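Steaming Buns at Home: Frequently Asked Questions

14 comments | 27 shares

Can I cook frozen buns without thawing them?
Yes. Put them in the basket straight from the freezer and steam for 18 minutes. Chilled buns need less time, so check the packet.

Which pot should I use?
Any steamer with a lid that closes properly will do. We use an electric one from Sirnen, but a stovetop pot with a rack gives the same result. Keep a plate within reach before you open it.

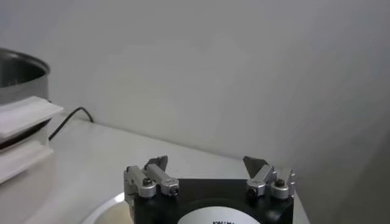 Stainless steel pot and a white plate or disc.

How far apart should the buns be?
Leave a finger's width on every side. Buns swell as they cook and will stick together if they touch.

Do I need paper under them?
Paper squares or a thin coat of oil both work. A perforated steel tray has to stay partly clear so the steam can rise, and the one in our pot has rows of small round holes that a full sheet of paper would block. Cut the sheet smaller or use one square per bun. Wash the tray soon after use, before dough dries in the holes.
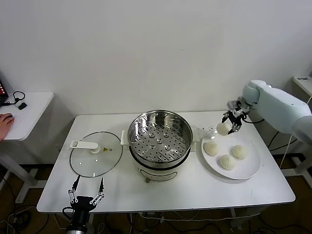
Water on the lid is the usual cause of wet, spotted tops. Wrap the lid in a thin towel if yours drips, and keep the ends away from the heat. When you take it off, lift it away from you and lay it flat on the table, as with the glass one beside our pot. Wait a minute before moving the buns to a plate.

Can I reheat leftovers?
Yes, for 7 minutes in the steamer.

Share this page (40)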